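Speaker notes – Automation in the service pantries at Stollero
Speaker: Virgilio Macapagal, Workplace Services
23rd October

Opening

Thank the hosts. State that the talk concerns the people who work in the pantries, and that technical questions go to Aldana Daza in the second half.

Background

Stollero runs 52 service pantries across its office buildings. Before the Layug program, clearing and resetting the counters was done by hand on every shift. The program now covers 32 of those pantries. The remaining sites stay as they are until the review in April.

What has changed for staff

134 employees have moved to the new shift plan. Their hours and pay grade are the same. The tasks are different: less clearing, more restocking, more time with guests, and a new duty we call arm supervision. Pause here. Several people in the room will have heard that supervision means standing and watching. Explain that the attendant sets the work area, decides when the arm may start and takes over when it stops.

Training takes two days at the Plekuvine site. Attendants asked for a third day on fault handling, and this has been agreed.

What staff have told us

We received 3759 written comments during the first phase. Read out two only. The first: "My wrists are better, but I miss talking to the others at the sink." The second: "I want to know who answers for it when something breaks." Do not rush past the second one – it led to the written rule that a breakage during supervised work is never charged to the attendant.

The work itself

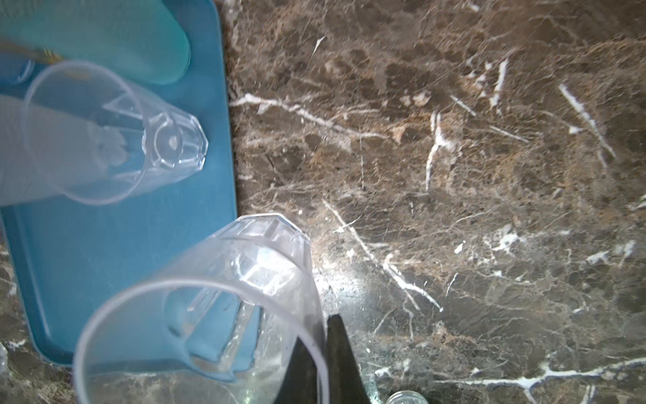 Counter clearing is the task attendants ask us about most. Light, transparent items need a patient supervisor. Point to the nearer of the two clear plastic cups, lying on its side partly on the blue tray and partly on the marble, with the black finger close to its rim. Ask the audience when they would step in, and take two or three answers before going on.

Close

Hand over to Aldana Daza for the Duvine scheduling results. Questions are taken after her section. Printed copies of the shift plan are at the back table.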